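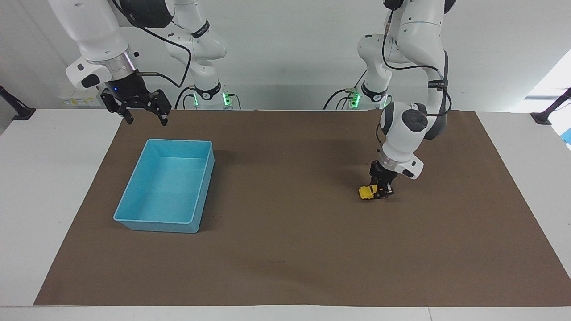 Benching a struggling QB in a two-week playoff, is it ever worth it?

Asked in: Fantasy Football > Lineup Help

12-team league, half PPR, four points for passing touchdowns. I finished third in the regular season, which in our league earns you a first-round matchup against the guy who finished sixth and has been insufferable in the chat ever since he clinched.

Our playoff rounds last two weeks each, combined score. My starter was drafted early and has repaid me with 14 points total over his last two games. On my bench I have a backup I picked up in October as bye week cover and forgot to drop. He has outscored my starter in three of the last four weeks, mostly by running around after the play has fallen apart.

The starter gets a good pass defense at home and then a terrible one on the road. The backup gets two middling defenses, both on the road. Waivers run Wednesday night and there's nothing out there I'd want to be seen with.

Do I stick with the name for both weeks, bench him for both, or split it? I can change the lineup between weeks. My brother says you ride with the guys who got you here, but my running backs got me here. Opponent is projected ahead of me by 9, for whatever projections are worth (last week mine had a tight end down for 11 and he was on the sideline in a hoodie).

Demetrius Nakamura

3 answers

Answer from Hulme (accepted)

You're allowed to change the lineup between weeks, so you only have one decision to make right now. Make that one and leave week two alone until you have a week one score to look at.

For week one I'd start the backup. Four-point passing touchdowns flatten out the pocket passers and leave the runners where they are. A quarterback who gets you 59 rushing yards has handed you nearly six points before he completes anything, and in your format that's as good as a touchdown and a half through the air. Your starter needs a clean afternoon against a good defense to match that, and from the sound of it he hasn't had a clean afternoon lately.

For week two, look at the gap. If you're well ahead, play whichever one has the steadier floor, probably still the runner. If you're behind, the starter against a bad secondary is your best shot at a big number. He was drafted early for a reason, even if the reason has been on vacation.

Two things I'd check before Sunday. One, is the starter's line healthy? Slumps get blamed on the quarterback when the left tackle has been out for a month. Two, wind. Rain doesn't bother me much, but I'll sit almost any passer in a real wind in December.

And I'd ignore the 9-point projection. It's one field goal kicker having a strange day.

Comment from Demetrius Nakamura: Left tackle is out, and so is the guy who replaced him. I had not looked this up before. Going with the backup for week one.

Comment from Zetau: what about week two

Comment from Hulme: It's in the answer.

Answer from Cristóvão Salgado

I'm going to disagree a little. Everything above is sensible, but three out of four weeks is a tiny sample, and one big scramble can make a whole month look good. Go back and see how many of the backup's rushing yards came on designed runs. Those come back every week. Scrambles on broken plays depend on the play breaking, and sooner or later he gets tackled like everyone else.

If it's mostly designed runs, start him and don't think about it again. If it's mostly chaos, I'd call it close to even and go with the home game.

I did exactly this a few seasons ago, by the way - benched the big name in the semifinal, lost by 5, and watched him throw four touchdowns on my bench. I'd still make the same move. I have not convinced my wife of this, and she was the one I lost to.

Also check your tiebreaker rule before the round starts. Ours turned out to be bench points, and the argument lasted longer than the season.

Answer from Bristex

Always start your studs. Also who is your kicker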